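Zescombe Machine Tool Users Group
Technical Working Party - Minutes
2024-03-07, Hultard meeting room

Present: Natalie Bainbridge (chair), Tomás Garcia, Natália Figueiredo, Aníbal Azevedo
Apologies: Joaquim Bragança

1. Minutes of the November meeting
Approved with one correction. Under item 4, "crowning table" should read "crowning wedge".

2. Press brake back gauge, Fonseca shop
T. Garcia reported on repeatability checks of the X axis. Readings drift once the ball screw warms up. The group agreed that the test be repeated with the screw cover fitted and the axis run for 80 cycles before the first reading. Figures from the earlier run are not to be circulated.
Action: Garcia

3. Tensile frame calibration
N. Figueiredo has the load cell certificate. The extensometer certificate is still outstanding. Tests may go on for load values only - strain values are to be marked as provisional in the log.
Action: Figueiredo to chase the lab

4. Rilitia tooling order
Order 224 was received short by 2 punch segments. The supplier has accepted the claim. A. Azevedo asked that segment heights be checked on receipt in future, as the last set had to be reground. Agreed.

5. Control software and records 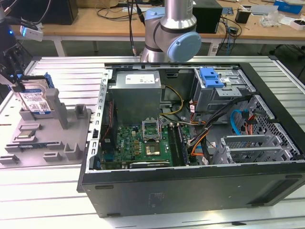

The bend allowance tables are still held in two versions. Azevedo will merge them and mark the old one read-only. Garcia asked for the material batch number to be a required field. Bainbridge was against this for trial bends - left open until Bragança can comment.
Action: Azevedo

6. Guarding
Light curtain stop times to be measured on both brakes before the next meeting. Method as in the existing procedure, section 2.
Action: Garcia, Bragança

7. Any other business
Figueiredo requested a second set of gauge blocks. Price to be obtained.

Next meeting: date to be set by the chair.
Minutes taken by N. Figueiredo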